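Lollano Tabletop Sorting Set

Version 2, July 15, 2023
Maintained by Ketsara Pongsiri

Contents

Lollano is a set of short recordings of small household objects being laid out, moved and put away on a table. It covers everyday things that end up on a desk or counter and need to go somewhere else. The recordings were made at the Abu Hammour room and at the Nomton room. The two rooms use the same object list and the same written task cards.

The set has 96 sessions. Each session has a task card, a video, a plain text log and a result line. Sessions last no longer than 30 minutes and are split into episodes, one for each time the task is started over.

What changed in version 2

The February release had all the logs in one large file. They are now stored with their sessions. Object names were also cleaned up. In the first release the same item could be called "clip," "peg" or "clothes clip" depending on who filled in the sheet. Only the names in objects.txt are used now. Session 20 was entered twice and the second copy has been removed.

Table and layout

All tasks take place on a flat tabletop with a matte finish. The brown top is the standard one. It has faint scuffs and lighter smudges, and we do not refinish it between sessions. If you are separating objects from the background by color, test on the dark objects first.

Objects start in one of three layouts: row, pile or spread. In a row layout the items sit side by side near the upper middle of the table, with gaps between them. The gaps are set by eye and are not measured. A row does not have to be perfectly straight.
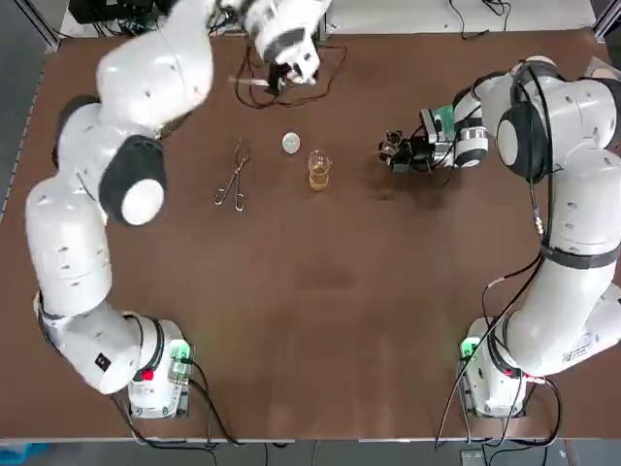 Task categories

Line up. Objects start in a pile or a spread and finish in a row. The order is given on the task card. Small differences in spacing do not count against the result.

Move over. A row is shifted to another part of the table, keeping the same order. The card names the destination as left, right, near or far.

Put away. Objects go into an open tray. The tray is placed before the episode starts and stays in the same spot until the end. An item leaning on the rim is logged as "partial."

Swap. Two objects trade places and the rest stay where they are. If a third object gets bumped, the log says so, but the episode is kept.

Folders

sessions/ holds one numbered folder per session
cards/ holds the task cards as text files
objects.txt lists every object name with its size and main color
layouts.txt explains row, pile and spread
changes.txt lists corrections by version

Result line

The result line gives the session number, the episode number, the task category and one of three words: done, partial or stopped. "Stopped" covers every episode that ended early, including those where an object rolled off the table. The reason is in the log if it was written down.

Known problems

Round objects are underrepresented in the put away tasks. Several Nomton logs have no start time. Object sizes were measured with a ruler along the longest side, so soft items may be off by a little. The spread layout was used less often at Abu Hammour, and anyone comparing the two rooms should take that into account.

Use and credit

The set may be used for teaching and for noncommercial research. Please credit it as "Lollano Tabletop Sorting Set, version 2, Imlow." Do not repost single sessions without their task cards.

Corrections can be sent to Ketsara Pongsiri at Imlow. Include the session and episode numbers and the line that needs to be changed.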